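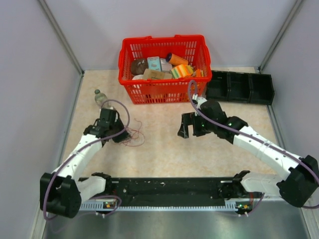

Grant reporting / Storkira household goods sorting / Period ending January 31, 2025

This report covers the third quarter of the sorting grant. The short version is that money was spent on time and the sorting rules are still not good enough.

The task remains what we proposed: mixed shopping comes in a red plastic basket and leaves in a black tray with three compartments. Bruneseo supplied 508 items in January, of which 39 could not be assigned to any compartment under the written rules. We were told in the fall that the rules would cover everything a normal household buys. I did not believe it then and the January figures have not changed my mind.

Most of the trouble comes from packaging. A light blue box standing upright is easy enough. Some packages are harder — the striped one in yellow, orange, green and white and the small bright orange packet both end up low in the basket, and a tan cardboard box near the front rim gets in the way of whatever is behind it. The orange container with the dark cap lies at an angle and takes up more room than its size would suggest. Small bottles, like the clear one with the green cap, are not mentioned in the rules at all.

Kustomau has proposed a larger basket. We do not recommend paying for it. A larger basket holds a larger mess, and the complaint was about sorting.

Procházka's revised labels for the compartments arrived 9 days late. They are clearer than the old ones, though "other" is still one of the 3 categories and I expect it to fill up first.

Still open: a written rule for bottles, a decision on soft packages, and the second invoice from Kustomau, which we are holding until the item list is corrected.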